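Pirar Kitchen Words: a small word list for everyday housekeeping

Hello, and thank you for stopping by! Pirar is a plain text list of the words people use for chores, pots, rags, leftovers and everything else that happens near a sink. It began as a notebook for my own crossword making and kept growing, so I've tidied it up for anyone who might like it.

What's inside

The main file, pirar.txt, has 1,000 entries, one per line: the word, a tab, a short meaning, another tab, and a region if I know one. A second file, hesar.txt, holds 300 phrases ("let it soak" and its many cousins). Both are UTF-8 and sorted alphabetically, ignoring capitals.
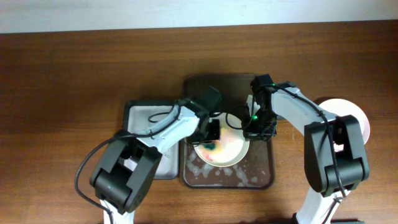
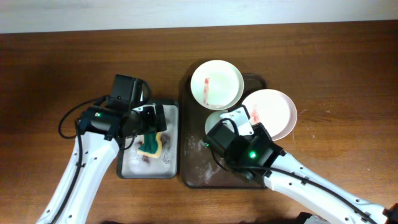

Meanings are written the way I'd say them to a neighbor, and I've tried hard not to copy any dictionary. Where a word has two senses I gave it two lines, so please don't remove duplicates by the first column alone (I did that once and lost 29 good entries). Nouns are singular unless it sounds silly. Some things go by more names than I ever expected, and the sponge with a green scouring side and a yellow foam side, like the one in the second picture, has 7 lines all to itself.

Known gaps

Baking is thin, and laundry is thinner. The region column is blank more often than I'd like, and words from the Florneditz list haven't been merged yet. I hope to get to those in September.

Using it

Any use is fine, paid or free. A mention is lovely but not required. If you load it with Shek, set the separator to tab first.

Last updated July 21, 2025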